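Open house at the Collport courthouse, 7/16/23

The Collport courthouse opened its doors on Sunday for the first time since the new wing was finished in March. Over 90 people signed in at the front desk, and tours left from the lobby in small groups.

Our guide was Paavo Partanen, a retired bailiff. He took us first to Courtroom 2, where felony trials are held. The jury box has new seats and the witness stand now has a ramp. Visitors were allowed to sit at the defense table.

Downstairs we saw the holding cells and the door where deputies bring people in from the Jovdale jail. Phones had to stay upstairs for that part - the deputies checked.

The clerk's office was next. Venla Oksanen showed us the sentencing orders, which are kept on paper as well as on the computer. The office took in 1197 criminal filings last year, most of them traffic cases and small thefts. Copies cost 50 cents a page.

A mock sentencing hearing closed the afternoon, with local attorney Ludmila Hrubý as the prosecutor in a made-up drunk driving case. It ran long and a few families left before the end.
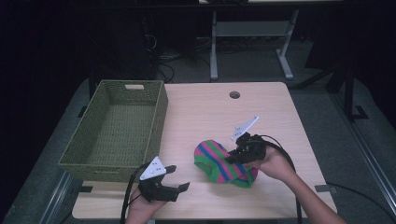 Can the public sit in on a real sentencing?

Most are open. Check the daily list by the front door, go through security and take a seat in the back rows before the judge comes in.

Parking is free in the lot behind the building.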